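Home | Bench Notes | Machines | Spares List | Archive | Search

July 2020
Kimutai Rweyemamu, kitchen cell

Left wrist is back on and I am very happy with it! Writing this up while the grease is still under my fingernails, partly so I remember what I did and partly so whoever gets the right wrist doesn't lose an afternoon the way I lost mine.

Background for anyone reading from the Mudgway side. The two-arm machine in the kitchen cell had been getting sloppy in left wrist roll since we put the heavier fingers on. You could feel it by hand with the brakes on: a small click, then a soft bit, then solid. In December it was barely there and we wrote it down as "watch this." By this month the plates were coming down on the rack crooked, catching a tine, and the arm would fault out on torque and sit there looking sorry for itself. The log says 62 torque faults on left wrist roll since the last full service, against almost nothing on the right. So, strip down.

What I found. The clamp ring between the wrist housing and the hand flange was fine. The flange screws were fine too (I had money on the flange screws). The play was one joint further back, in the preload nut on the roll bearing, which had walked off its mark by a good visible amount. Old threadlocker all crumbly, came out like brown sugar. No scoring on the races, no pitting, and the grease was dark but had no glitter in it when I wiped it out on white paper. Such a relief, because a bearing from Peltholm is a long wait at the moment.

Cleaned everything, dried it, new grease, new threadlocker (the medium one out of the blue drawer, NOT the high strength, we would never get it off again). Preload set with the Coreck spanner. Nudge it up until the drag just starts, back off a hair, then spin the joint by hand through its whole range before you believe it. I did this three times because the first two felt notchy at one end. The notch was the cable. It was pinched under the rear clip and tugging on the housing. Moved the clip, notch gone, joint turns like butter. I called people over to feel it.

New witness mark in yellow paint pen across nut and housing. If the line is broken, the nut has moved, stop and tell me.

Then calibration. The joint zero shifts whenever you touch that nut, so it has to be done again from scratch:

- home both arms, power off, pin the left wrist
- power on, zero roll only, leave pitch and yaw alone
- pull the pin (!!) before enabling
- run the slow sweep and watch the current trace
- save under the next number, don't overwrite the old file

The current file is 2217. If the machine comes up with anything else after a restart, load 2217 by hand and then find out why.

I forgot the pin the first time. No damage, it tripped straight away and the pin popped out with a little bend in it. The bent pin is in the scrap tray and there is a fresh one on the hook. I've tied a long red ribbon to it.

Sweep looked lovely. Flat current all the way around, with the tiny bump at the hard stop that has always been there. I let it run 200 turns with no load while I ate lunch, then felt the housing, and it was barely warm. Play at the fingertips is down to something I can't feel, and the dial gauge needle hardly lifts off its stop when I push.
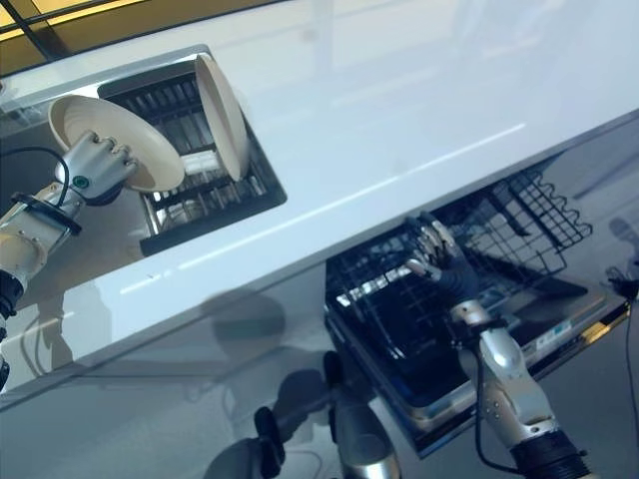
Cable slack is the next thing to keep an eye on, now that the clip has moved. With the clip where it was, the loop sat tight to the forearm and had nothing to give when the wrist rolled all the way out. I want a loop that is generous without being a snag. Watch it in the pose where the left hand has a plate tilted up next to the counter rack and the right hand is down in the lower rack of the dishwasher, a pose we spend a lot of time in. The loop off the upper part of the left arm swings well out and comes back over the forearm, and that's the shape to look for: a curve, no flat spots, no corner where it comes off the arm. If it starts lying flat against the forearm the clip has slid again. The green indicator on the back of the hand is also easy to read from there, so check it while you're looking.

Working on real dishes again was the fun part. I ran the plate routine with the speed turned down to a crawl, then at half, then at full. At a crawl you can really see the difference. The old wrist used to lag and then flop over center just before release, and the plate would rock in the tines. Now it comes in at the angle you asked for and stays there. I did 131 placements in the afternoon at full speed and had zero torque faults. One plate did miss its slot, and that was me, I had bumped the rack while leaning over to look.

Finger grip I left alone. The curl force still has the number we settled on in spring and I see no reason to mess with it while I'm trying to judge the wrist. One change at a time. I did wipe down the finger joints with a lint-free cloth and a bit of alcohol, and there was a fair amount of dried rinse aid around the knuckles. It makes a sort of glaze. It doesn't stop anything moving yet, but please add a wipe to the end-of-shift routine, both hands, fingers open, arms parked. Don't spray anything at the hand directly. Spray the cloth.

Rack position. While I had the cell stopped I rechecked where the machine thinks the lower dishwasher rack is. It was off toward the door by a couple of millimeters, so the right hand has been reaching slightly short all this time and making up for it with its fingers. Good on the hand for coping! I re-taught the front two corners and left the back ones, which agreed with the old values. The rack has a bit of side-to-side wobble on its wheels that no amount of teaching will fix. Filtthorpe sent us a pair of wheel shims months ago and I finally know which drawer they're in (bottom left, under the belts). To be fitted.

Shiny surfaces. Side note, but I want it written down. The counter throws so many reflections in the evening light that the plate finder sometimes puts an edge a little too far over. I used to blame that for the crooked placements. I now think it was mostly the wrist, with the reflections adding some jitter on top. I'd like to do the same run morning and evening and compare before anyone starts taping paper over the windows.

Parts used: threadlocker, one small tube of bearing grease (nearly finished, on the order list), one cable clip, one pin. The old clip is cracked on the inside corner, I kept it in a labeled bag.

Left to do:

- right wrist, same job, even though it feels good. I'd like to see whether its nut has walked too
- check the yellow mark at the start of every shift this week and initial the sheet on the cell door
- fit the rack shims, then re-teach all four corners
- morning and evening comparison run
- look at the noise from the left elbow. It has a faint tick on the way up, none on the way down, and I only heard it because the wrist has gone so quiet. Probably the cover screw. I'll put a finger on the cover next time it does it
- order more grease, two tubes

The spanner is back on its board. If you borrow it, the little brass pad on the end comes loose, so check it's still there before you put it anywhere near the nut.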